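The patient art of showing a robot how to write

Last updated: July

By Siiri Paju 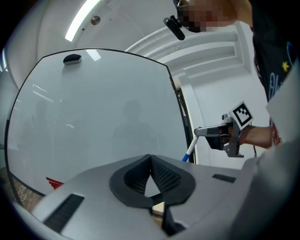 There is a knack to picking up a marker pen, and you only find out you have it when somebody asks you to do it with a pair of mechanical fingers. I spent a morning at Mestuteck, in a big white room up at Sastmont, squeezing a trigger grip and missing. My first 20 tries were dreadful. By the time the tea came round I was hooked!

The idea is lovely in its plainness. People do an everyday job with hand-held grippers, over and over, and everything the grippers see and feel goes into a store of examples. A learning system then studies the lot and works out how its own arm should move. At Mestuteck the job this month is whiteboards: take the pen, make a mark, put the pen back, fetch the eraser, wipe.

One go lasts 30 seconds or so, and a good session brings in 83 of them. The team wants them untidy. If everyone reached from the same side at the same speed, the system would learn that one reach and be lost the moment a pen had rolled a hand's width away. So people swap places, lefties are in great demand, and the pens get put down any old how.

Fumbles are kept too, as long as the person recovers. I dropped a pen, swore, picked it up again and was told it was the best thing I'd done all morning (the swearing isn't recorded, I'm glad to say). What does get thrown out is the half-finished stuff, where someone stops to chat with the pen in mid-air.

Ramanauskas, the firm paying for the work, hopes to have an arm trying the same job at its Gostberg site after 3 more weeks of gathering. Wiping is the part they worry about, as pressing too lightly leaves a smear and pressing too hard makes the arm judder. My own wiping was described as "useful", and I'm going back for another go.

Related
Learning to fold: a day among the tea towels
Why soft fingers are hard to make
Letters: your first robots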